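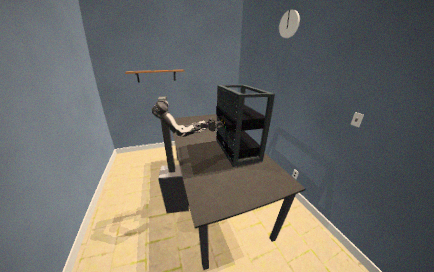
Texto: equipa do manual Irero
Capítulo 4 | Atualizado em janeiro | Tempo de leitura: 27 minutos

Capítulo 4
Mostrar a tarefa ao robô: condução manual e comando à distância

Nos capítulos anteriores o movimento do braço foi sempre escrito por nós, ponto por ponto. Neste capítulo vamos proceder de outra maneira. Uma pessoa executa a tarefa com o braço, o sistema grava aquilo que a pessoa fez, e a gravação serve depois para treinar um programa que tenta fazer o mesmo. A gravação de uma execução completa chama-se demonstração. O conjunto das demonstrações de uma mesma tarefa chama-se coleção.

A tarefa que nos acompanha até ao fim do capítulo passa-se na sala simulada Arai: um braço cinzento-claro ao lado de uma mesa escura, e sobre a mesa uma estante preta aberta, com dois níveis. Em cada nível há um objeto escuro. O aluno deve levar a garra até ao nível superior, agarrar o objeto que lá está e pousá-lo na parte livre do tampo. Parece uma tarefa pequena, mas contém quase todas as dificuldades que queremos estudar. A garra tem de entrar entre os montantes, o objeto ocupa quase toda a profundidade da prateleira, e tanto ele como a estante têm praticamente a mesma cor.

4.1 Duas maneiras de mostrar

A primeira maneira é a condução manual. O operador segura o braço perto do punho e leva-o pelo caminho desejado, enquanto os motores compensam apenas o peso das peças. O operador sente nas mãos a resistência das juntas e percebe logo quando o cotovelo chega ao limite. As posições gravadas são sempre posições que o braço consegue alcançar, pois foi ele mesmo que lá esteve.

A condução manual tem dois inconvenientes. O corpo do operador fica dentro do campo de visão das câmaras, e um programa treinado com essas imagens pode aprender a contar com uma pessoa que depois não estará lá. Além disso, fechar a garra com uma mão e guiar o punho com a outra exige prática, e nos braços maiores torna-se cansativo.

A segunda maneira é o comando à distância, também chamado teleoperação. O operador move um dispositivo de entrada e o braço segue esse movimento. O dispositivo pode ser um comando de jogos, um rato de seis eixos ou um segundo braço mais pequeno, com as mesmas juntas, a que chamamos braço guia. Nos exercícios usamos o braço guia Sokumeo. Quem não tem acesso a ele pode fazer todos os exercícios com o teclado, embora mais devagar.

Num ambiente simulado só a segunda maneira é possível, porque não existe um braço que se possa segurar. Por esta razão as secções 4.2 a 4.5 tratam da teleoperação, e a condução manual volta na secção 4.6, já com o braço real do laboratório.

4.2 O que fica gravado

O programa de gravação Fokeck guarda 30 amostras por segundo. Cada amostra contém:

o ângulo de cada junta do braço;
a abertura da garra;
a ordem enviada pelo dispositivo de entrada nesse instante;
uma imagem de cada câmara ativa;
o tempo decorrido desde o início da demonstração.

Repare que o ângulo da junta e a ordem enviada são guardados em separado. O iniciante pensa muitas vezes que são a mesma coisa. Não são. Se o operador empurra a garra contra um montante da estante, a ordem continua a avançar e o ângulo deixa de mudar. A diferença entre os dois valores informa-nos de que houve contacto, mesmo sem sensor de força.

Uma demonstração de 432 amostras corresponde, portanto, a 14,4 segundos de movimento. Para a tarefa da estante, este é um valor confortável. Demonstrações muito mais longas indicam normalmente hesitação do operador, e a hesitação também se aprende.

4.3 A aproximação

Chamamos aproximação à parte do movimento que termina quando a garra está pronta para entrar na prateleira. Na imagem de abertura, a garra encontra-se perto do lado esquerdo da estante, à altura aproximada do nível superior. Uma pose deste tipo é um bom lugar para abrandar e verificar três coisas antes de continuar: a altura em relação à prateleira, a orientação dos dedos e a distância ao montante mais próximo.

Recomendamos que todas as demonstrações passem por uma pose semelhante, mas não exatamente igual. Se o operador repete sempre o mesmo caminho, o programa aprende somente esse caminho e perde-se quando o braço se desvia alguns centímetros. Convém começar umas vezes mais alto, outras mais à esquerda, e corrigir à vista. As correções têm muito valor: mostram ao programa como voltar ao bom caminho.

Atenção também ao ponto de vista. Quem comanda por uma única vista avalia mal a profundidade. Abra uma segunda vista, colocada do lado oposto da estante, e habitue-se a consultá-la antes de cada entrada.

4.4 Quantas demonstrações

Para os exercícios deste capítulo pedimos 50 demonstrações completas por aluno. As tentativas em que o objeto cai ou a estante se desloca não entram nesta conta, mas não devem ser apagadas. Guarde-as numa pasta própria, com uma nota curta sobre o que correu mal. Serão necessárias no capítulo 6.

Exercícios preparatórios

1. Abra a sala Arai e conduza a garra até à altura do nível superior da estante, sem tocar nos montantes. Repita a partir de cinco posições iniciais diferentes.

2. Grave uma aproximação e represente num gráfico a ordem enviada e o ângulo medido da junta do ombro. Explique o atraso entre as duas curvas.

3. Repita o exercício anterior encostando de propósito a garra a um montante. Em que amostra começa o contacto?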